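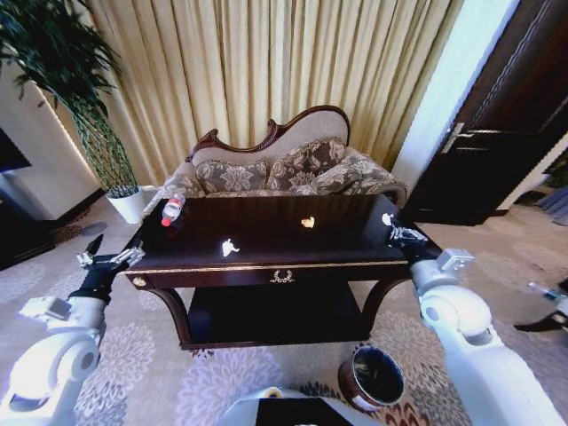
Looking after polished wood at home
by Yi-an Yeo

When I moved to Codham I got a dining table from my husband's aunt, very dark and very shiny, and I knew nothing about how to keep it. In my first month I made it worse with a kitchen spray. Since then I have asked many people and made many small experiments, and this page is what I have learned. I add to it when I have the time.

Daily dust

Dust is harder than it looks. If you rub it with a dry cloth, you are pushing many small grains over the shine, and after some years you have a grey cloud of fine scratches. I use a soft cotton cloth, an old T-shirt without the seams, and I make it only a little damp. To know if it is too wet, press it against the back of your hand. If it leaves drops, wring it again.

Pick up crumbs and bits of paper with your fingers before you wipe. Then wipe in long lines from one end to the other, following the grain, and turn the cloth to a clean side often. Dry with a second cloth at once, and do not let the water dry by itself on the surface.

Feather dusters I do not recommend. The dust goes up and comes down again one hour later, and a broken feather can scratch.

Sticky marks

Jam, tea with sugar, children's hands. Mix two drops of washing-up liquid in a bowl of lukewarm water, dip a corner of the cloth, wring it well and hold it on the mark until the sugar becomes soft. Do not scrape with a knife, also not with the back of the knife. If you must scrape, an old plastic card is better, held almost flat. Afterwards go over the place with plain water and dry it.

Candle wax is different. Put an ice cube in a plastic bag and hold it on the wax for a short time, then lift the wax with the same plastic card. A hair dryer also works, on the lowest heat, but I am always afraid of it near French polish and I prefer the ice.

White rings

A white ring from a cup usually means that moisture has gone into the finish and not into the wood – this is the good kind of mark. First, wait. Many rings go away alone in a day or two if the room is dry. If yours stays, rub a very small amount of plain petroleum jelly on it in the evening, leave it until morning and wipe it off.

A black ring has gone through to the wood, and for this one I would ask a restorer. I tried once by myself on a stool and I am still sorry.

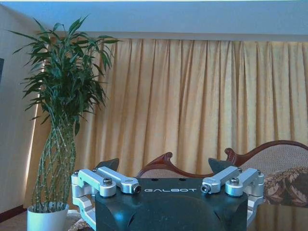
Try every new product in a hidden place first.

Polish and wax

Find out what is already on your furniture before you put anything on top. On old pieces it can be French polish, which does not like alcohol at all, so keep perfume and hand gel away from it. Newer furniture is mostly lacquered, and lacquer needs almost nothing.

For waxed wood I use Brullska paste, the clear one, which I buy in Cumach on the corner of the market. Any good beeswax paste will do the same work. One tin has lasted me seven years, so you can understand how little is needed. Put a thin layer, wait as long as the tin says, and then buff with a clean cloth until your hand moves easily. If the cloth drags, there is too much wax, and you must keep buffing.

I wax in March, when the heating is lower and I can open the windows. Twice in a year is too much for most tables. The layers build up and become dull, and they catch the dust.

Handles, trims and other metal parts

Do not use brass polish on gold-coloured parts which are fixed to the wood. Many of them are only lacquered or thinly plated, and the liquid runs into the wood beside them and leaves a pale line. A dry cotton bud is enough for the corners, and for a flat strip I wrap the damp cloth around one finger. If a knob is loose, tighten it from the inside of the drawer before the hole becomes bigger.

Sun, radiators and bottles

Dark wood gets lighter in the sun, and it does so unevenly if a cloth or a vase always stands in the same place. Move your things now and then. Keep the piece well away from a radiator, or the joints will open in winter. Cold drinks should stand on a coaster with a felt bottom – cork is also good, but plastic can stick to the finish in hot weather.
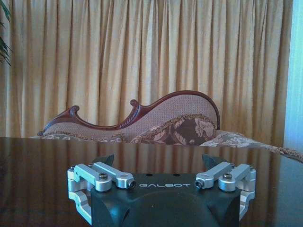
Can I put a glass sheet on top of my table to protect it?

Many people do this and it can work well, but the glass should stand on small clear pads, so that air can pass under it. I have eight pads under mine. Without them moisture stays between the glass and the wood, and the finish can stick to the glass. Lift the sheet sometimes with another person and wipe both sides.

Last changed: October 24, 2018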